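Jul 21, 2020 — sim bench notes, desk-and-bowl task

Okay, so today was mostly rules. Maxine Tawhiri wants one page everyone can follow before anything moves from the simulator onto the real arm, and I said I'd draft it while I had the bowl task open anyway. (Famous last words, it's past dinner and I'm still typing.)

Where we were: the old rule sheet from March said "run it until it looks good," and you can guess how that went. Eoin Ní Bhriain and I had totally different ideas of good! So the first new rule is that a policy gets 1000 episodes with the seed list checked in, and whoever runs it doesn't get to swap seeds halfway through. If the config changes, even a friction value, the run starts over from zero. I know, I know. It hurts me too.

Second rule is about contact. We log finger force on every step, and any episode where the fingers push on the bowl or the desk past the limit goes down as a fail, even when the stick ends up in the right spot. Eoin argued for a warning instead and I get it, but the simulator is very forgiving about squashing things and the real desk won't be.
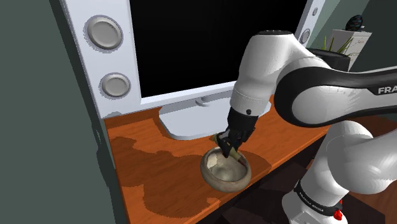

Bowl task, gripper down in the bowl with the stick between the fingers. Desk scene, Franka arm.

This pose is the one I keep chewing on. With the fingers that low there isn't much room for a sideways error, so I'm adding a rule that lateral speed gets capped any time the fingertips are below the rim. The cap lives in the controller config and the policy can't touch it. Going up and down is a separate limit, same file.

Things I still want in the draft:
Save 2 camera views for every failed episode, no exceptions, and keep them until the review is signed.
Reviewer can't be the person who trained the policy. Maxine signs if we're short on people.
Clutter on the desk stays put between runs. If you move the monitor or the bowl start area, new scene name, please — I lost a whole morning to Drirnen_desk_final_final.
Anything headed for the real arm sits for 24 hours after sign-off so folks can object.

Open question for Eoin: do we count a timeout as a fail or keep it in its own column? I lean own column. Also the Wanalus log viewer chokes on files past 2000 episodes, so split them until somebody fixes it.

Rerun with the speed cap is queued under Trandar, new seed list attached. Will paste the fail table in here when it's done.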